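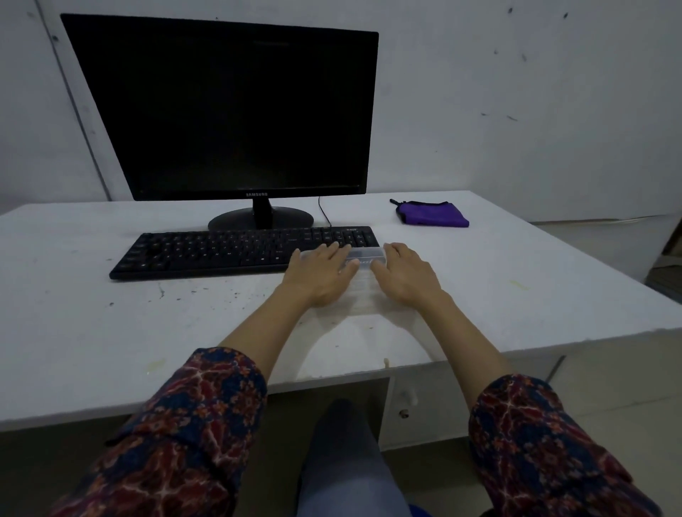 At the desk, small plastic box in both hands.

31 March 2025

1/ A thread on Sadao Kikuchi, a lay preacher who worked the Minami circuit for most of his adult life and is hardly mentioned in the printed histories. I've been reading his preaching diary on and off since September.

2/ He was a cooper's son. The family weren't Christians. He first went to the Minami chapel to mend a water barrel and stayed for the evening service. He says he understood very little of it and went back the next week.

3/ The minister then was Minoru Murakami, who had trained under the Cullier Mission. Murakami lent him a New Testament and told him to read Mark first. Kikuchi read Romans first and had to come back with a lot of questions.

4/ He was baptised the next spring. His father didn't attend, but his aunt did, and she brought food for the whole congregation. The register gives 37 present.

5/ He was put "on trial" as a preacher soon after. That meant preaching in front of the minister and two stewards and being told afterwards what was wrong with it. The notes on his first sermon survive. "Too long. Sound on grace. Must not read with his back to the people."

6/ The circuit had six preaching places, most of them rooms in private houses. The furthest was over the pass and he walked it. The diary has the weather for every journey, usually before the Bible text.

7/ There are 234 sermons listed. Each entry has the place, the text, the hymns and sometimes a line on how it went. He preached on the lost sheep more than on anything else. One entry for it just says "again".

8/ The hymns are a subject in themselves. Minami used the Fekley book, which had words only, so the tune was whatever the leader could remember. Kikuchi complains that two of the house meetings sang the same hymn to different tunes and neither would give way when they met together.

9/ Murakami left after a falling out with the mission over money for the roof. I've seen both sides of the letters and I don't think either comes out of it well. The mission wanted rents paid first. Murakami had already ordered the tiles.

10/ No minister was sent to replace him for four years. This is the part the printed histories leave out. They say the work at Minami "lapsed". The diary shows a service every week, taken by Kikuchi or by Misaki Nagano.

11/ Misaki Nagano ran the Sunday school and led the women's class. She wasn't on the preaching plan, as women weren't put on it there. The diary has her "giving the address" 52 times. The texts are listed in the same way as his.

12/ I'd like to know more about her. She signs the class book in a small, square hand and then she isn't in the records any more. There's a Nagano in the burial register but the first name is different.

13/ The new minister, Takumi Oshima, arrived expecting to start from nothing. His first report says he found "a society in good order, somewhat set in its habits". He moved the evening service to the afternoon. It was moved back within the year.

14/ Kikuchi carried on under Oshima, mostly in the outlying houses. The walks get shorter towards the end of the diary and the weather notes get longer. The last entry has a place and two hymns, with no text filled in.

15/ The old chapel held 100 people if the side benches were out. It was pulled down when the road was widened. The congregation meets in a newer building further up the hill, and the old pulpit Bible is kept there.

16/ Thanks to Yetunde Ekpo, who read through my transcript and corrected several hymn numbers I'd copied wrongly. Any mistakes left are mine.

17/ If anyone has a Fekley book with the supplement bound in, I'd be glad to hear from you. Three of the hymns he lists aren't in the edition I've got. I'll do a separate thread on the class book once I've finished with it.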